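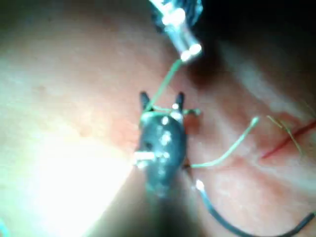 The patience of small knots: a talk with Kaisu Tuominen

Kaisu Tuominen teaches suturing in a training room on the second floor, behind a door that still has the name of the old tenant, Hirkar, on the glass. I met her there in August, between two groups. She offered me coffee from a thermos and asked me to sit away from the thread.

She did not plan to become a teacher. She worked for many years in an operating room, and she says that she learned to tie knots mostly by watching other people's hands. "I was slow," she told me. "My first teacher said, slow is fine, but be slow in the right place. I needed a long time to understand this sentence."

The right place, she explained, is before the knot closes. Her students usually hurry with the loop and then become careful when they pull, and she wants them to do it the other way. A loop that lies well almost tightens itself. A loop that is crossed badly will stay bad, and more force only hides it for a while.

I asked about the short tail, which gives trouble to every beginner I have spoken with. She laughed. "They leave it too short, because they don't want to waste thread. Then they chase it. I say to them, please waste a little! The thread costs less than your afternoon."
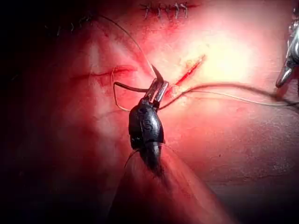

Needle in the jaws, close to the lower end of the cut.

With the needle she is more strict. She wants it to enter the surface straight and to come out by following its own curve. If the student pushes it like a pin, the hole becomes bigger than it should be. "The needle is already curved, so somebody has done this thinking for you," she said. "You only turn."

Her course has 6 meetings and she keeps the groups small. In the first meeting there are no knots at all. The students pick up the needle, put it down, and pick it up again at a different angle. Some of them complain about this. One wrote in the feedback form that it was the most boring hour of his education, and she has kept the form in her drawer.

Does she still practice herself? She does, in the evening, with the radio on. She likes to look at the loose thread, how it falls over the surface, before she does the next step. "You must know where all of it is," she said. "Also the part you are not using now."

Then the next group was at the door, and she went to let them in.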